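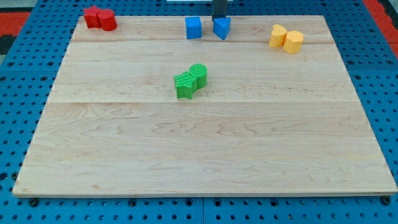

Maple board for paired shape blocks – oil it, or leave it bare?
Workshop and Making > Wood > Finishing

plankside
Posts: 966

This board is a glue-up from maple planks, squared at the corners, and it lies flat on the blue perforated table. Each color has two small blocks of different shapes. The red ones are a sort of flower or star outline and a cylinder, the blue ones are a cube and a triangular prism. There are four pairs in all.

The board has no finish on it. I sanded it and stopped there. I have three questions.

1. Does it need anything if all it does is hold small plastic blocks?
2. If I oil it, how yellow will it go? I like it pale.
3. The two seams show more than I wanted, the long one above the middle especially. Will a finish hide them or make them worse?

I have a can of Mernow hardening oil and half a can of Brabec water-based matte. I would like to use one of those before buying something else.

tobacco_road_joinery
Posts: 3,000

Oil will make the seams stand out more. It darkens end grain and any gap that takes up extra oil, and it brings up the difference between one plank and the next. You already have wavy grain running across in tan. With oil on it you will see that first and the blocks second.

Water-based matte, two thin coats. It stays closest to bare maple of anything you can buy in a can.

gretchen_k
Posts: 500

I disagree with the two coats of anything. I have a bare maple board on my sorting bench at the school and it has been bare for six years. It has picked up some gray along the front edge where hands rest. I go over it with fine paper every January and it comes back. Plastic blocks do nothing to maple.

Film finish on a board like that gets shiny tracks where things are slid back and forth. Then you are sanding off a finish instead of sanding a bit of dirt.

plankside

Things do get slid on it. Both of you are making me less sure, but thanks.

gretchen_k, did yours stay flat? I didn't seal the underside either and the table has holes all over, so air gets to it from below in some places.

gretchen_k

Mostly flat. It has a slight crown you can find with a straightedge. Mine sits on solid laminate, so it isn't the same setup. I'd guess your holes are a help. It was always the sealed-off side that gave me trouble.

tobacco_road_joinery

Finish both faces the same or neither. That is the one thing I would not argue about. One coated face and one bare face will cup in a dry winter.

Also, what grit did you stop at?

plankside

180 on the face, 120 on the back. I ran out of patience with the back.

marlow_bench
Posts: 2,000

Go to 220 on the face before you decide anything. Wipe it with a damp rag first, let it dry, then sand. You'll knock down the fuzz and half the wish for a finish may go away.

On the seams: are they open, or are they only a line? If you can feel one with a fingernail, that is a different problem from seeing it. A line is just two boards that don't match, and there is nothing to fix. A step or a gap will catch a block when it slides.

plankside

I ran a nail across both. The upper one, by the back row, is flush. The long one has a small step at the left end, maybe a third of the way in, then nothing. I had a clamp slip on that side during the glue-up and put it back on without checking.

marlow_bench

Card scraper on the step. Work along the seam and not across it, and stop when the nail doesn't find it. If you use a random orbit sander on one spot you'll make a dip, and a cylinder standing near a dip will lean.

bianca_a
Posts: 41

Another vote for bare, but for a different reason. I make sets of shape blocks for a toddler group (printed, not cut) and the thing that mattered most was glare. Under the ceiling lights the glossy board we had at first was tiring to look at and the children kept patting the bright patch. On pale bare wood the colors are easy to tell apart and the outline of each shape is clear.

If you do coat it, try it on a scrap and put the scrap under your own lights before doing the board.

Bianca Ardeleanu
Flisdale

tobacco_road_joinery

Matte isn't glossy. Brabec matte on maple is very hard to tell from bare wood at arm's length. But yes, test on scrap. I should have said that.

bianca_a

The first tin of matte we used dried with a shine because it hadn't been stirred. That may be what put me off it.

tobacco_road_joinery

That'll do it. The flatting agent sinks. Stir from the bottom, don't shake.

velton_owner
Posts: 12

Side question. Is there any reason to use joined planks and not one sheet of maple ply? I am making a similar board, with a Velton track saw, and ply would save me the glue-up.

marlow_bench

Ply is fine and will stay flatter. You'll need to lip the edges if you don't want to look at the layers. The face veneer is thin, so you can't keep sanding it every winter like gretchen_k does. Put a finish on ply.

gretchen_k

Agree with all of that. My way only works with solid wood.

plankside

Update. I scraped the step, wet the face, let it dry overnight and sanded to 220. The back got 180 this time. The long seam is still a visible line but my nail goes straight over it.

I did two offcuts, one with each can. The Mernow went the color of weak tea within a day, so that is out. The Brabec piece looks nearly bare, with a slight plastic feel when I rub my thumb on it. The blue cube slides more easily on the coated offcut than I want. On bare wood it stays where it is put.

So I am leaving it bare on both sides for now. I'll check it with a straightedge once the heating has been on for a while.

tobacco_road_joinery

Fair enough. Keep the offcuts with the board. If it gets grubby faster than you like, you know what the matte looks like.

velton_owner

Went with ply. Will start my own thread about the edge lipping, I've already cut one piece short.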